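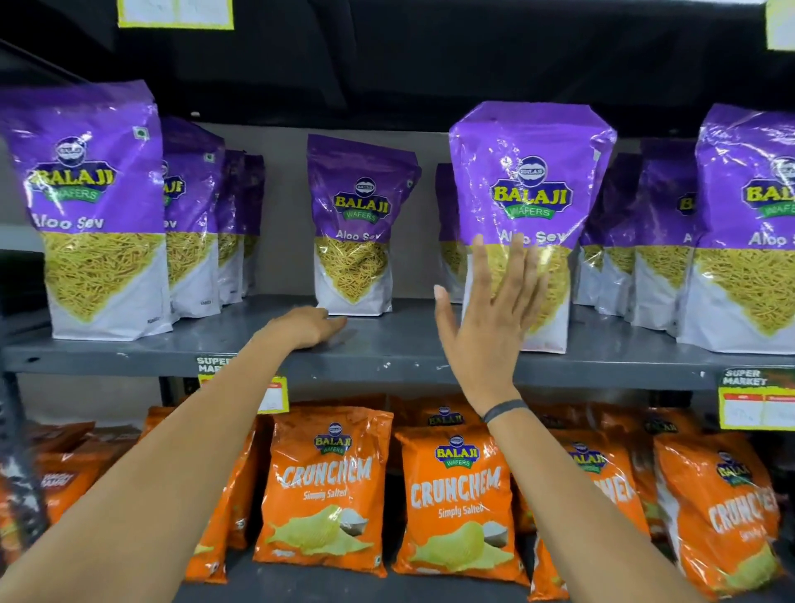 Aloo Sev up top, Crunchem down below. Facing up the snack aisle takes longer than you'd think.

I have a confession: I straighten shelves in stores where I don't work. Soup cans, cereal, whatever. So when Patricio Zapata, who runs the grocery side at Fillero, offered to let me spend a morning in his snack aisle, I said yes before he'd finished the sentence!

The job is called facing. You pull everything forward to the lip of the shelf, logo out, standing tall, with the rest lined up behind it. Cans are a breeze. Bags of chips are a whole other animal (they slump, they lean on their neighbors, they crinkle at you). I got my start on the Balaji bags, orange Crunchem on the lower shelf and purple-and-white Aloo Sev on the upper one, and I was very glad about the Aloo Sev. It comes in stand-up pouches, so it more or less holds its own.

Patricio's method is to work one row at a time, back to front. Reach all the way in, find the pack hiding in the dark, bring it up to its friends. He gives each bag a little pinch at the top corners too, and I never did get the hang of that. Mine still looked crumpled.

"Don't squeeze the middle," he told me, 3 or 4 times. Sev is thin, crunchy little noodles, and a squeezed bag is a bag of dust by the time it gets home.

He learned all this at Cedier, back when he was facing 100 feet of shelf before opening. The store has been getting busier since March, and he likes the aisle done again after lunch - shoppers take the front pack and leave a gap, and then the whole row looks picked over.

I bought a bag of the Aloo Sev on my way out. I took it from the back and left the front row alone.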